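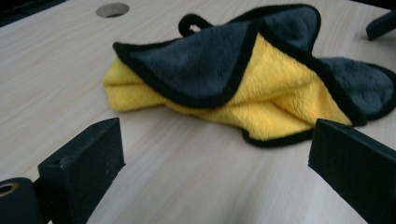 LASTTHORPE, Aug 5, 2024 — Levov has completed a comparison of two finger sets for its Paiva hand-held gripper and is releasing the results to customers and integrators. The tests covered cloth handling, the task for which users most often ask for a different finger. The test article was a two-sided microfiber towel, yellow plush on one face and charcoal gray on the other, with a narrow black binding around the edges. Plush pile compresses under load and hides the edge of the fabric from the wrist camera, and a bound edge is thicker than the cloth it surrounds. Both conditions affect how far the fingers must close before the grip holds.

The comparison consisted of 744 trials. Operators worked with a gripper in each hand and carried out three motions: picking up a corner, stretching an edge between both grippers, and folding the towel in half. Each motion was repeated with the standard square finger and with a narrow finger of the same length. Trials began with the towel either flat or bunched.
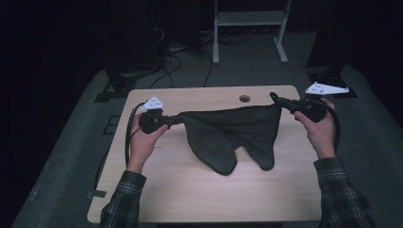 Levov recorded a trial as failed if the cloth left either gripper before the operator released it. The standard finger failed in 34 trials. The narrow finger failed in 242, most of them during the stretching motion, when load on the corner is highest. Corner pickup from a flat towel showed the smallest difference between the two sets.

"The narrow finger reaches under a fold more easily, and we expected that to count for more than it did," said Noemi Villa, test engineer at Levov. "Once both hands pull, contact area decides the result. We are keeping the square finger as the default for textiles."

Finger position was logged with Illus, the company's recording software. The logs show that operators closed the narrow finger further on the binding than on the pile alone, and that they regripped more often when the towel started bunched. Regrips were not counted as failures.
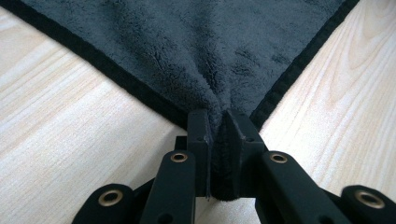 The linkage and pivots were the same for both sets. Pads were changed at the screw holes between blocks of trials, with no other adjustment to the gripper. Wear on the pads was checked after every 350 closures — a shorter interval than the one used in the April tests on rigid parts.

"Customers can repeat this with the grippers they already have," said Ankit Mishra, who manages the Paiva line. "The trial sheet and the failure criteria are included with the results."

A second comparison, using thin woven cloth without a binding, is in preparation. The narrow finger remains available for small rigid parts.

Press contact: Leonor Barreto, Levov, Lastthorpe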